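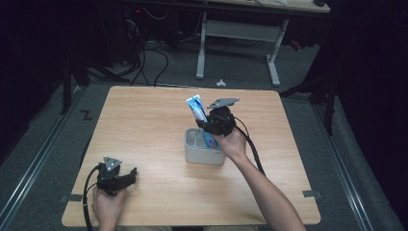
Toothpaste, stored upright

2020-08-23

Filed under: bathroom, small storage

The bathroom shelf has been the last unsorted surface in the apartment since February. It holds the toothbrushes, the toothpaste, a comb, and whatever has come out of a coat pocket that day. The usable depth is limited by the mirror cabinet, whose doors swing down to within a hand's width of it. Anything tall has to stand at the left end.

The old arrangement was a drinking glass. A glass works for brushes and fails for a tube. The tube is wide at the crimp and narrow at the cap, so it leans, pushes the brushes to one side, and shifts the center of gravity high enough that the glass tips when one brush is pulled out quickly. I replaced it with a Tramik holder, bought for 3,095 krónur, shipping included. It is light gray plastic, rectangular, open at the top, with rounded corners. The label was still on the front when I set it out on the table, and I have left it there for now in case the thing goes back.

Cap up or cap down

There are two ways to put a tube in an open container.

Cap down. The paste settles toward the opening, which helps when the tube is nearly finished. The crimped end is at the top and easy to grab. The drawback is residue: a cap that has not been closed fully leaves a ring on the floor of the container, and that ring sets hard.

Cap up. The container stays clean. The crimp is a flat edge, so a full tube stands on it acceptably if a wall supports it on one side. As the tube empties, the lower half flattens and the full part is at the top, and the tube starts to fold over the rim.

I use cap down with a folded square of paper towel underneath. The towel is changed when the holder is rinsed. A flip cap with a broad flat top is better for this than a small screw cap, and I now choose toothpaste partly on that basis. The flavor I can live with.

Fit

The inside of a holder like this should be measured at the bottom as well as at the rim. Many of them taper. The Truris model I tried earlier had a generous opening and a floor only 34 mm across, so a wide cap wedged halfway down and the tube came out with the whole holder attached. It now holds pencils. The Tramik one passes the test I care about, namely that the tube can be lifted out with one hand while the holder stays put. I repeat this test with a full tube and a nearly empty one, since the empty one is softer and tends to buckle where it is held. Grip it near the top, pull straight up, and do not twist.

Putting the tube back is the harder direction. The cap has to clear the rim before the tube is tilted, and with a light container any contact with the near wall moves the container. A heavier base would solve this. So would a strip of non-slip mat, which I had in a drawer and cut to 8 cm.

I did the trial placement on a table at a comfortable height first. A flat surface with room on all sides makes it easier to see which way the holder moves. A bathroom shelf hides that until something is in the sink.
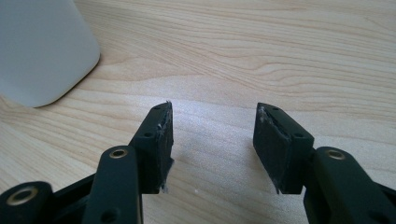 Light wood tabletop, nothing between the fingertips.

Placement on the shelf

Left to right, the order is now:

Holder with the toothpaste and brushes
Comb, flat, parallel to the wall
Soap on the Kragh dish
A gap for the pocket contents – this was a concession

The holder sits 19 cm from the tap, far enough that splashing does not reach the paper towel on a normal day. The long side faces out. With the short side out, the tube and brushes stand in single file and the back one has to be fished for.

Sille Þrastardóttir wrote after the last post to ask about wall-mounted holders. I looked at the Grelivska one, which uses an adhesive plate. The plate needs a smooth tile, and the tiles above my shelf have a texture. Drilling is excluded by the lease. If your tiles are smooth, check whether the cup lifts off the plate for washing, and which way it has to travel to come off. Under a low cabinet there may not be enough height to unhook it.

Next is the drawer under the sink, where I found three more tubes of toothpaste, two of them open.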